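Cutden publie la version 2 de son guide de bonnes pratiques pour l'enregistrement de tâches domestiques

Gritham, le 11 septembre. Cutden met à disposition la version 2 du guide Flerkura, consacré à l'enregistrement de manipulations à l'aide de pinces tenues à la main. Le document fixe les règles applicables au poste de travail, au cheminement des câbles et à l'annotation des séquences. Il comporte 4 chapitres et 3 annexes. 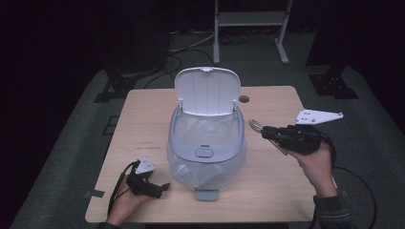
À qui s'adresse le guide ?
Aux laboratoires, intégrateurs et prestataires qui constituent des jeux de démonstrations destinés à l'apprentissage de robots manipulateurs.

Le chapitre relatif aux objets souples a été réécrit. Les sacs en plastique, dont la forme varie d'un essai à l'autre, font désormais l'objet d'une fiche distincte. Celle-ci impose de noter l'état initial du sac, la position du récipient et l'ouverture des pinces au début de chaque séquence. Toute séquence interrompue est conservée et signalée comme telle. 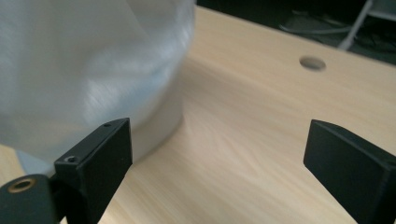 Temps de lecture : 2 min

Les exigences ont été mises à l'épreuve par la société Zwane sur un corpus de 2000 séquences. Les écarts relevés portaient principalement sur la synchronisation des vues et sur la dénomination des fichiers. Les seuils correspondants figurent en annexe.

L'application du guide est volontaire. Les séquences enregistrées selon la version précédente restent recevables jusqu'à la fin du mois de février. Passé ce délai, la déclaration de conformité devra mentionner la version 2.

Le guide Flerkura est disponible en français et en anglais sur demande auprès de Cutden, service documentation technique, Gritham.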